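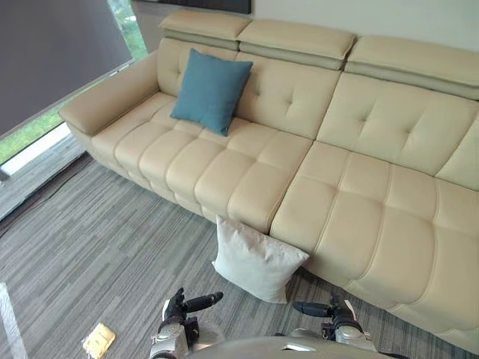 Sofa task: two cushions, one on the carpet.

Search this repository

# Tinovine

Tinovine is our robotics club's tidy-up dataset, and we're so happy to finally share it! Everything was driven by student operators, first-timers included.

## What's in it

- 600 episodes, 300 of them on the sofa task
- 14 task prompts, written by club members
- head and wrist views for each episode

Our loader is called Usance. It reads the Prirnent logs too – those are the practice runs from January, a bit messy but great fun to browse.
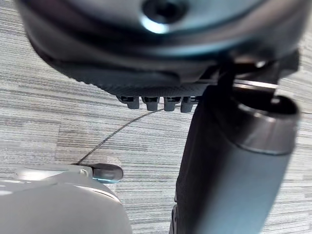
**Can I train on the wrist view alone?**
Sure, pass `views=wrist` to Usance and it skips the head stream.

## Known issues

Gripper values are missing from a few early episodes. Fixes welcome!

## Changes

April 21, 2018 – first upload, with the Guillot split for held-out prompts.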